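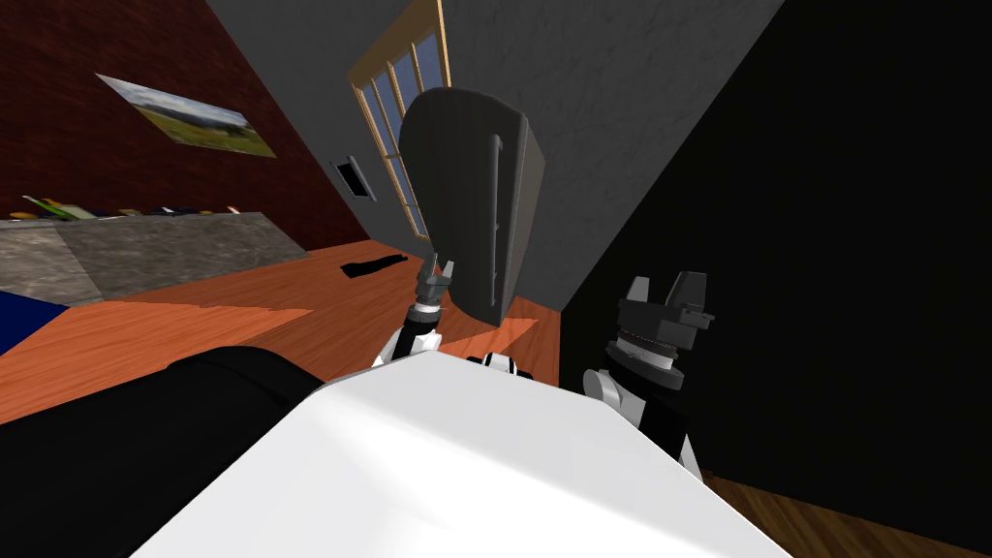
From: Randi Sandberg
To: trandska-users
Subject: Re: Gripper width wrong after reset in the simulated cell

Hello all,

I've had a go at this with the two-arm model and I can get the same fault, so it is not your installation. Answers in between.

> We have the Trandska two-arm model running at Gandholm, in the
> furnished room that comes with the Grønli set. Everything loads and
> the arms move. The trouble is the grippers. After a reset they open
> to the right width the first time. If we then reset again without
> closing the program, the left one stops 8 mm short and the right one
> is fine.

Same for me, left gripper only. The cause is the order in which the joint file and the gripper file are read. On a cold start the joint file goes first and the finger limits are taken from the gripper file afterwards. On a warm reset the limits are kept in memory and the left gripper gets the old set back. The right gripper escapes because its limits are written out in full in the joint file, left over from before the two files were split.

The cure is to write out the left limits in the same way. Open the joint file, find the block for the right fingers, copy it, and change the side in each name. There are 2 names per block and both have to be changed. If you miss one, the model will load without complaint and one finger will follow the wrong arm.

> Is it safe to just put an offset in the controller? That is what we
> have done for now.

I would take it out again. The offset is added on a cold start too, so the fingers will be driven against the end stop and held there. You won't see much, but the motor force in the log will be high the whole time the gripper is open, and anything you tune on top of that will be wrong. Remove the offset first, then change the joint file, then do a cold start. If you do it the other way round you will be chasing both at once, as I did for most of an afternoon.

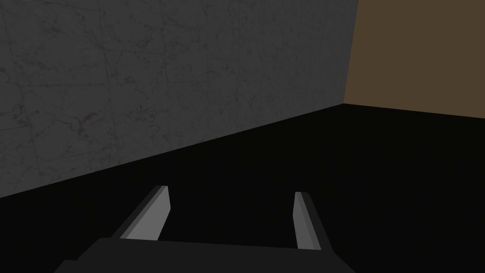 To check it, open both grippers with nothing between the fingers and read the width from the joint state. Don't judge it from the wrist view, which will look all right even when the number is out. Then do a warm reset and read it again. I ran this more than 50 times with the changed file and got the same width on both sides each time. Before the change the left one was wrong on every warm reset.

> Also, the fingers shiver a bit when the arm stops. Only a small
> movement but it shows up in the contact log. Should we raise the
> damping?

A little, yes, but look at the time step first. The Grønli rooms come with their own setting and it overrides yours when the room is loaded. Ours had gone back to the long step. With the short step the shiver went down to the point where I left the damping alone. If you are still getting contacts in the log with the gripper empty, look at the collision shapes of the fingers and the base. In the older release they overlap slightly where the finger meets the base, and the solver keeps pushing them apart. Turning off contact between those parts is enough. Leave contact between the fingers themselves switched on.

> Last thing, we are using the Esell plug-in to send the arm commands.
> Does it need anything changing?

Not for this. It does keep its own copy of the joint limits, so restart it once after you have saved the new file or it will go on clipping the left gripper at the old value. The restart button in the panel does not reread the file. You have to stop the plug-in and start it again.

I have put my version of the joint file in the shared folder, in the October directory. It is for the model with parallel fingers on both arms. If you have changed the mounting plate or the tool offsets, don't copy the whole file over yours, just take the block for the left fingers.

One thing I haven't sorted out is the home position. After a warm reset the left wrist comes back 2 degrees off for me, and only if the arm was raised when I pressed reset. It may be the same reading order problem or something separate. If you see it at Gandholm, could you send me the log from before the reset as well as after? The one after has only the final values in it.

Randi Sandberg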